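Voltinia drops solo quotas, sales reps will split one number

2024-01-24

Voltinia is scrapping individual sales quotas. All 14 reps on its business accounts team move to a shared quarterly target, the company told staff this week. Change is already live, no trial period.

The office equipment seller had been running a leaderboard, top closer each month got a cash bonus. That's gone too. Bonus money now goes into one pot and gets split evenly if the team hits 100 percent of target. Miss it and there's no pot.

"We had people sitting on leads they couldn't work becuase handing them over meant dropping a place on the board," said Ilze Jankauskaitė, head of sales. "I did it myself when I was a rep. Everybody did."

Base pay stays the same. Commission on repeat orders stays the same as well, at least for now. Jankauskaitė said that part gets looked at in 6 months.
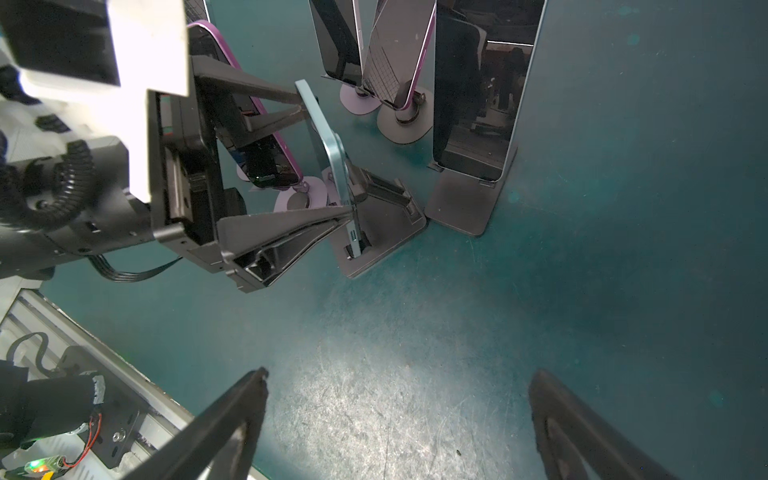
The trigger was a bad December. Two large accounts, Skuton and Brukeo, each got calls from different Voltinia reps in the same week with different prices. Skuton took the lower one. Brukeo walked. Voltinia would not say what the Brukeo contract was worth.

Under the new setup every account has 2 names on it, a lead and a backup, and both see the same notes. Prices over the standard discount need a sign-off from Jankauskaitė or her deputy. Cold calling lists get dealt out Monday-style at a team meeting instead of first come first served in the system.

Not everyone is happy. One senior rep, who asked not to be named, said the top sellers will be carrying the bottom ones and he expects a few to start taking calls from recruiters. "I brought in a lot last year. Now I get the same as the guy who started in the fall."

Jankauskaitė said she's heard that one plenty and doesn't expect it to go away. Reps who want out can ask for a move to the partner desk, which keeps personal targets. No takers so far, she said.

Rival Mockus tried something similar with its regional teams and went back to individual quotas inside a year. A Mockus spokesperson declined to comment on why. Voltinia says its team is smaller and all works out of one building, so teh comparison only goes so far.

First results under the shared target are due after the quarter closes. The old leaderboard screen in the sales office has been switched over to open support tickets.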